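Workshop Notebook, Besley Laboratory
Entry date: 03/01/2020
Subject: Equipment plan for the household manipulation work, first draft

This entry records the position on equipment before the budget request is submitted. Colleagues are asked to add corrections in the margin and to initial them.

The present station consists of a small drawer cabinet, a white table and one arm with a five-line maintenance history, all of it short. The arm itself is sound and no replacement is proposed. The hand is the item under review. The service agreement with Vidal covers the arm and the controller but excludes the hand, the hand cable and all finger coverings. Last year's spending on coverings was charged to general supplies, and it should have a line of its own.

Current exercise: fruit from table to drawer, drawer open at the start.
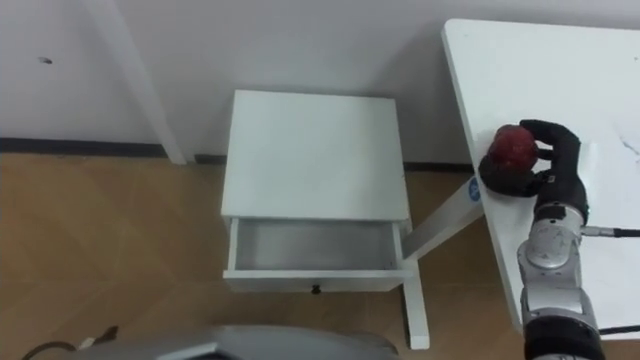 Should the second hand be purchased or leased? Purchase is recommended. The lease offered by Odamum runs for 24 months and does not include repair of the finger joints, so the laboratory would carry the main risk in either case. Purchase also allows the hand to be opened on our own bench without written permission.

Items proposed for the request, in order of priority:

Second hand, with mounting plate
Spare wrist cable, two pieces
Finger coverings, 24 pieces
Force sensor for the wrist
Additional furniture for drawer and door tasks

The furniture is inexpensive and has been placed last only on account of storage. The back shelf is 98 cm deep and already holds the old base. Hilkka Seppälä has asked that nothing further be ordered until that base is either repaired or written off. The request is reasonable, and the decision will be taken before the end of January.

On the force sensor, two quotations are on file. Flenow quotes a delivery time of 64 days, with calibration included. The other supplier is quicker but charges separately for calibration and for the adapter ring. The ring drawing is in the blue folder, revision C. Revision B has the wrong bolt circle and should be destroyed if anyone still has a copy.

Planning note on consumables: the apple is adequate for present purposes, but a fixed set of test objects with recorded weights would make results easier to compare between months. A modest sum has been entered for this. 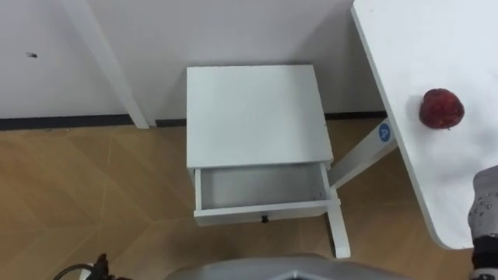 Fergal Daly objects to the order of the list. In his view the force sensor should stand first, as a second hand without a wrist measurement would only double the number of coverings worn out, and the sensor could be fitted to the existing hand as soon as it arrives. He would also combine the cable and the coverings into one line so that they are not removed separately at review.

The objection is noted and the second point is accepted. On the first, the order will stand until the repair estimate for the present hand has been received – if the estimate is low, the sensor will move to the top.

Outstanding:
Repair estimate, present hand
Written confirmation from Vidal on the wrist cable
Purchase form 202, two signatures required
Shelf space, see above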